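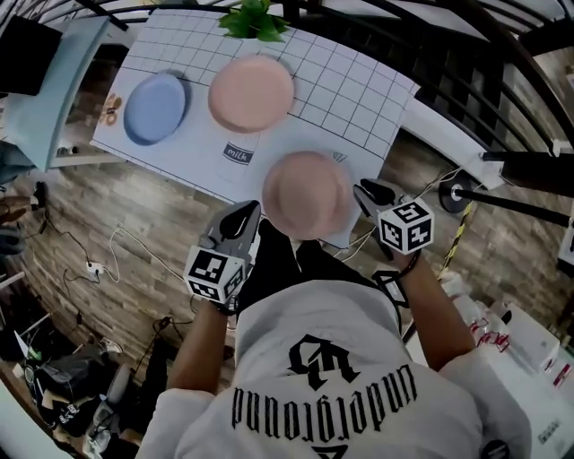 Plate task in Fulidow capture. Head view, one gripper in each hand.

Fulidow capture (also Fulidow method, or just "Fulidow") is a way of teaching robot arms two-handed table work without using a robot arm during teaching. A person holds a pair of grippers and does the task by hand. Cameras record, software works out where each gripper was, and a policy is trained on the result. Developed by the Somogyi group, first described in an internal note by Juraj Vávra dated 13 Feb 2021. Later versions differ a good deal from the note.

The name comes from the tracking software, Fulidow, which is older than the method and was first written for something else (conveyor inspection). Some writers use Foltska for the whole thing. Strictly, Foltska is only the training code.

Background

Before Fulidow the group used teleoperation: one person, two leader arms, two follower arms. It worked but was slow. Operators got tired, and plates were a known trouble spot, as the leader arms gave no feel for when a rim had touched the table. A lot of the early recordings were thrown out for this. Vávra's note argued that the arm was the costly part of the setup and added little to the data – what the policy needs is the path of the fingertips and what the fingertips could see.

Similar ideas had been around in other labs for some time. The note does not claim to be first.

Method

The demonstrator stands at a table and works with a gripper in each hand. Each gripper carries a cube with square black and white markers on its faces. A cube has the advantage that at least one face usually stays in view when the wrist turns. From the markers the software gets position and angle of the gripper relative to the head camera, and from that, after correction for head motion, relative to the table.

Two kinds of video are kept. The head view shows both grippers and most of the table. The gripper view shows the object at close range, and is the one the policy leans on most when it is actually holding something. Both are cut to the same clock. Finger opening is logged seperately.

The cloth used in plate work has a printed grid. It helps with checking scale by eye, and a drifting track shows up quickly when drawn over the squares. It is not needed by the tracker itself.
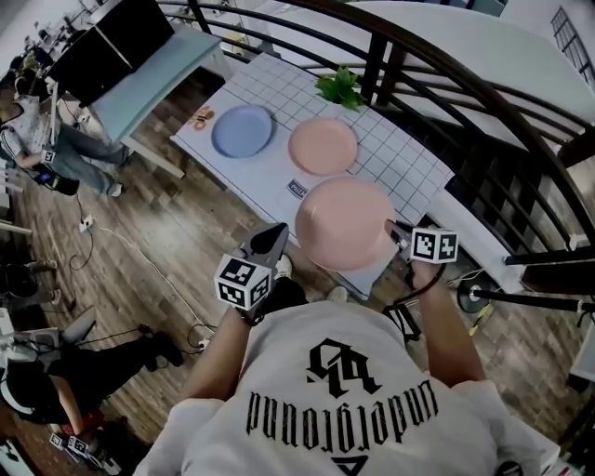 Timing matters more than it would seem. If the head video and gripper video are off by even a small amount, the policy learns to close late. The first Foltska release had this fault and nobody caught it until December, when plates kept getting pinched at the very edge and dropped. Fixed by a sync step at the start of each take: both grippers are closed and opened 3 times in view of the head camera. Demonstrators often forget. Takes without the sync step are marked and left out of training.

Plate task

The best known test of the method. Light blue and pink plates are set out on the grid cloth with other items nearby, such as a milk carton and a green plant. One plate is to be lifted, turned if needed, and put down at a new spot. Other items should not be moved.

Plates are hard for three reasons. A flat plate leaves little to grab, so a finger has to get under the rim. Glossy glaze throws highlights that move with the camera. And once lifted on edge, a plate hides much of the table from the gripper camera, including whatever is right behind it. Two plates of the same color side by side make it worse. The policy may switch target halfway.

Demonstrators were told to work at normal speed, and not to correct a bad grasp by pushing the plate against the body or the other gripper's housing. Re-grasping in the air is allowed.
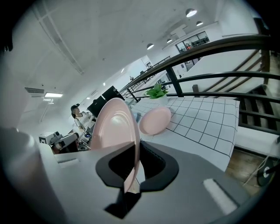

Results

The main plate set holds 2000 takes. A policy trained on all of it was run on a two-arm robot at the Bostivton site, in a room that was not used for recording. Each of 15 table layouts was tried once per policy. The policy finished all but 3 of them. The failures: one dropped plate, one wrong plate, and one case where the arm stopped above the table and did nothing until the run was ended.

Training on the head view alone did clearly worse. Gripper view alone did better than expected on the grasp itself but poorly at finding the plate to begin with.

A smaller test used 7 demonstrators to see whether mixed styles hurt. Result unclear. The policy was smoother when trained on a single person, but more easily thrown off by a plate near the far side of the cloth. Vávra has said the test was too small to settle it.

Limits

Tracking is lost when a marker cube is turned fully away or covered by the other arm. Short gaps are filled in, longer ones end the take.

No force is recorded. For plates this was fine, for stacking bowls less so.

A person can reach places a given arm can't. Every path is therefore checked against the arm's joint limits after recording, and takes that fail are dropped – a wasteful step, and the one most often complained about. A live warning has been tried but demonstrators found the beeping hard to work with.

Background clutter is left as it is on purpose. Whether this helps in new rooms is disputed, and the Bostivton runs dont answer it, being from one room only.

See also

Foltska (training code)
Learning from demonstration
Marker tracking
Teleoperation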